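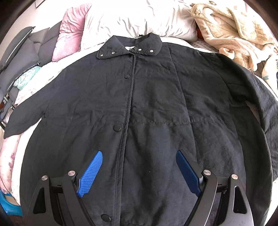

Mladenović

Filed under: Laundry > Washers > Spin faults

Ticket 2000. Garnwood front loader stops before final spin. Status: closed. October 14, 2024

Fault: drum tumbles, drains, then halts with 29 minutes on the display. Worse with a single item such as a navy jacket. Mixed loads finish.

Step 1. Checked drain filter. Lint and one coin. Cleaned and refitted, no change.
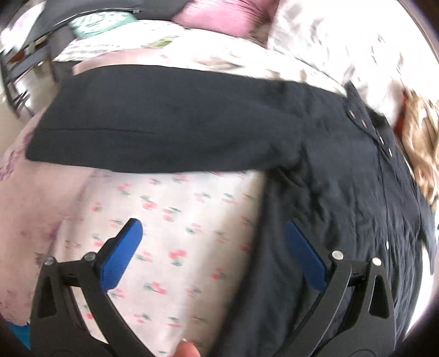
Step 2. Levelled the feet. Rear left was up to 3 mm short. Locknut tightened against the cabinet. Mixed load quieter, single item still halts.
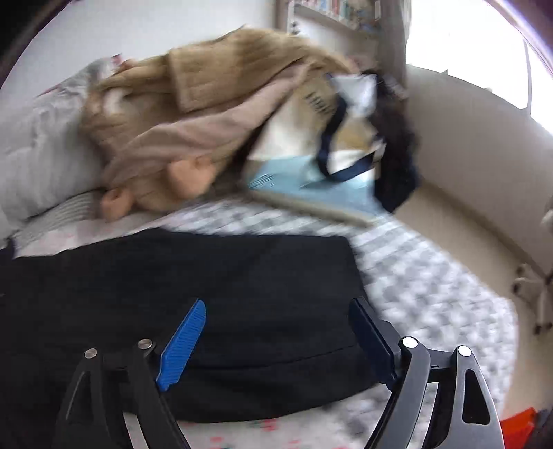 Step 3. Ran jacket with two bath towels, colours cycle, low spin. Completed. Repeated, completed.

Finding: out-of-balance cut-out on small loads. Pinix control board not replaced.

Related tickets
Platow dryer: drum light stays on
Garnwood top loader: slow fill
Door seal: grey marks on whites

Comments
Same on mine. Feet were fine, towels fixed it.
Does low spin matter or just the towels?
Check the locknuts again after a month, mine crept.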